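Shared Workshop > Robotics > Project notes
19th November - Kenna Gunn
2 min read

Gornach hand-held gripper set: README

Read this before you download anything. Gornach is a small set of recordings made with two home-built hand-held grippers on a bench at the Galtidwood workshop. Lachlan Buchanan wants it to train a tabletop arm. I have my doubts, and I've been asked to write the card anyway.

What's in it

There are 36 clips in the first release, in one folder per session. Most are reaches, touches and short pushes on a table covered with a white sheet. The grippers are black and boxy, worked by hand, with no motors. Anyone hoping for joint angles or force readings should look elsewhere.

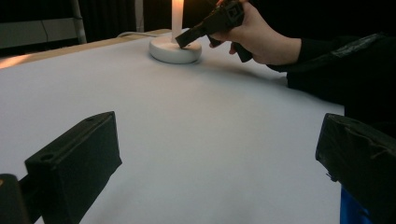 Jaw tip on top of the round white base, seen past the fingers of a second gripper.

What we think it's good for

Checking that your loader works. Practising labels. Possibly a first go at spotting contact, though I'd want to see that tested by someone other than us. Gillespie Kerr reckons about 100 clips would be enough to learn a decent reach. I asked where that number came from and am still waiting.

Known problems

Dim light and black curtains behind the bench. A black tool held by someone in a black sleeve is hard to separate from that background, and our masks are poor there.

The sheet is plain, which helps with finding objects and is no help at all with judging depth. Nothing has been tried on a cluttered table. 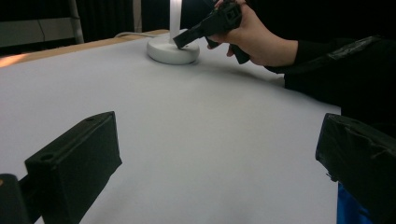 Touch labels were put in by eye. Birsen Sönmez and I went over the same clips and disagreed on the start of contact often enough to worry me - sometimes by 6 frames. Both versions are in the labels folder. Please don't average them and call it ground truth.

The June trial clips used older fingers and are kept apart in /laing. Don't mix them in.

Using it

Split by session, never by clip. Neighbouring clips look so alike that a random split will give you a lovely score and tell you very little. Label corrections go to Birsen, broken files to me.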